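List home | Threads | Search | Log in

Re: Stakthorpe hall — chairs and the fall rental rate
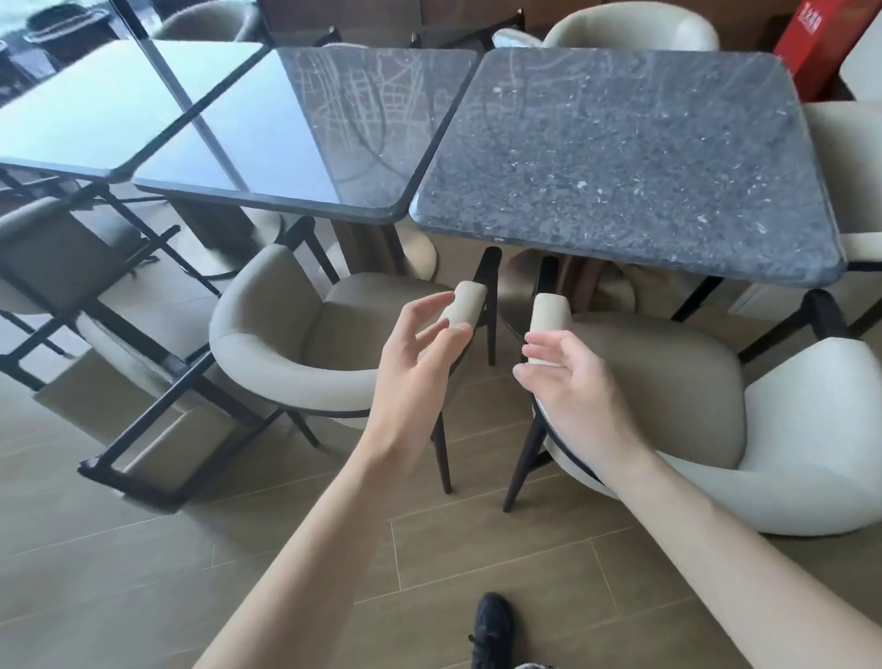 On Saturday, a list member wrote:
> I still say the rate is too low. We charge the same for a
> 2 hour meeting as we did before the new heating went in, and
> the oil bill last winter came to 1,458. Fiore asks double and
> they're booked solid. Can we at least split day and evening?

Agree on the split. Quick thoughts before work, sorry for typos —

Evening rate should go up, daytime stay put. Daytime is mostly the reading group and the toddler mornings and they'd walk if we touched it. Evenings are another matter. Bruvstead dance club runs until 9 with the heat on full and both ovens going.

Deposit: still think up to 1,000 for weddings is fair. Less for birthday parties. Somebody check what our insurance wants, I lost the letter.

On chairs. Soft ones stay in the lounge end, please, not draged through to the main room for every event. The floor was only refinished in June. Uvach quoted for felt pads and re-covering and I'd take the pads now, leave the fabric til spring.

Also the side door sticks again. Push low.

Will try to get the rate sheet typed up tonight. If you have teh old one as a file send it — mine is paper with coffee on it.

Reply to list | Archive copy, posts belong to their authors | Back to top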